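Hand stops with a torque fault when closing on a bottle: how to find the cause and clear it

Applies to: four-finger-and-thumb hands on the Trokport arm, controller software 7 and later
Last updated: August

A hand that drops out with a torque fault halfway through a grasp is one of the most common calls we get at Rivera. The arm holds position, the fingers go stiff, and the controller shows "Digit overload" with a number after it. Clearing the message and running the same grasp again is the usual reaction. Please don't. Each repeat loads the tendon of the same digit, and we have replaced tendons that failed after an afternoon of retries.

Before you start

Have someone at the stop button for the whole job. Set arm speed to 15 percent or lower. Keep your own hands out from between the fingers and the table until step 3 is finished. A stiff hand is still powered, and it can close when the fault is cleared.

You will need a laptop with the Ekarero console, a 2.5 mm hex key and a clean dry cloth.

Step 1. Write down the fault

Note the digit number and the torque value shown. Digit 1 is the thumb. Digits 2 to 5 are the fingers, starting from the one next to the thumb. If more than one digit is listed, the first one is where the fault began.

Save the log now. The controller keeps only the last 300 seconds, and a restart erases it.

Step 2. Release the load

In the console, open Hand > Manual and choose Relax. The fingers should go loose within a few seconds. If one stays stiff, do not pull on it. Choose Relax a second time, and if that changes nothing, switch off hand power at the cabinet and wait 30 seconds.

Raise the arm straight up until the fingers are clear of everything on the table. Moving sideways with a digit hooked under an object is how fingertips get torn.

Step 3. Check the digit by hand

With hand power off, bend the faulted digit through its full travel. It should move evenly and spring back. A gritty feel or a catch near the knuckle usually means a loose joint screw or dirt in the joint. Wipe the joint, snug the screw with the hex key and try again. If the catch is still there, stop and send the hand in.

Check the bellows sleeve at the wrist too. A fold trapped against the back of the hand pulls on the cable and gives a false reading on digit 1.

Step 4. Look at the approach

If the digit moves freely, the fault is most likely in the approach. Bottles lying on their sides cause more of these than anything else. The thumb comes in low, touches the tabletop before it touches the bottle, and keeps pushing.

Jog the hand to the point just before it closes and stop there.
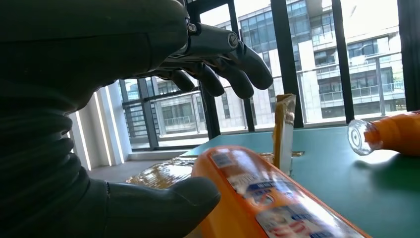
Photo: Clalleleo test bench / Rivera Service

At this point the thumb should be able to travel its full path without meeting the table or a neighboring object. Packets and bags near the target matter as well. A thin bag under a bottle can bunch up against the thumb and raise the torque enough to trip the limit, so clear it away for the test.

If the thumb path is too low, raise the approach height by 7 mm and jog through the close again at low speed.

Step 5. Run the test grasp

Restore hand power, clear the fault, and run one grasp with the torque plot open. A good grasp shows a single rise and then a flat line. Two rises mean the digit hit something before the bottle – go back to step 4.

Do not raise the torque limit to make the fault go away. The limit protects the tendon and also anyone who reaches in.

If the fault returns on the same digit after a clean test, send us the saved log and the notes from step 1, and leave hand power off until you hear back.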